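Robotics > Manipulation > Full text

4.3 What the held-out folding score measures

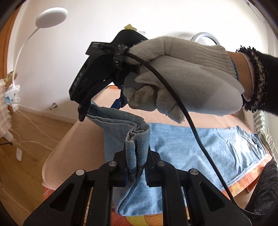

Figure 3. Two hand-held grippers on one piece of light blue cloth, seen from the camera on the lower gripper.

Our doubts about the Dustmont folding score began with the moment when both grippers hold the same cloth. The score treats that moment as a handover: the first time both jaws close on one garment, the trial is marked as having reached stage two, and stage two is worth nearly half the total. We think this is too generous. In Figure 3 both sets of jaws are closed on the light blue cloth, yet the part between them is a twisted, crumpled column and the larger light blue garment underneath is lying flat on the blanket. Any scheme that looks only at jaw closure and shared contact would give a pose like this full marks for stage two. It says very little about whether either side of the cloth could be laid down in a useful shape.

To see how much this matters, we took the 900 demonstrations in the Povlow set and scored them twice. The first pass used the Dustmont rule as published. The second used a stricter rule, in which the cloth between the grippers has to show an edge that can be followed by eye from one set of jaws to the other. Raters saw only the wrist views and did not know which policy the clips would later be used to train. We kept the rule short on purpose. Longer versions, with separate marks for twist, bunching and slack, led to so much arguing among raters that we dropped them after the pilot.

The two rules disagree most on small, soft items. For towels and pillowcases the order of the trained policies stays the same whichever rule is used. For shirts and anything with a collar it doesn't, and the policy that leads the published table drops to third place. We would like to call this a clear result, but the number of collared items is small and several of them come from the same household. A reader who wants to wave it away has some grounds for doing so.

We then retrained the Gesberg policy on only those demonstrations that passed the strict rule, using 8 seeds and leaving every other setting alone. The retrained policy reached shared contact less often and finished the fold more often. That is the pattern we'd expect if the looser rule rewards grabbing for its own sake -- but it is also what we'd expect if the strict rule simply picks out calmer demonstrators. Slow, careful people make cleaner clips, and a policy trained on them may gain from the slowness alone. We tried to separate the two by matching clips on duration. After matching, 28 per cent of the gain was gone. We can't say what the rest is made of.

There is a further problem, which we raise against our own method as much as anyone else's. A wrist camera sees cloth from close up and from one side. Where the fabric folds over itself near the jaws, an edge that looks continuous may belong to a different layer, and one that looks broken may be whole around the back. Two of our raters changed their minds on the same clips when shown them again a month later. Agreement on hems was good. Agreement on frayed edges was poor, and we have not found wording that fixes it. Adding the other gripper's view helped a little, though at that point the raters were judging from footage the policy never gets, and the comparison stops being a fair one.

It has been suggested, in the Duangkaew report and elsewhere, that these scoring questions will sort themselves out as the sets grow. We are not convinced. More demonstrations marked with a loose rule give a more exact estimate of the wrong quantity, and the error bars in the published table are already narrow. What would change our view is a trial in which the final fold is judged from above by people who never see the grippers at all, on items that none of the training households own. We have run that only for towels, where nothing much was at stake.

Until it is done for shirts, we report both scores side by side and make no claim about which policy is best at handing over cloth. The full list of clips on which the rules disagree, with each rater's marks, is given in the supplement.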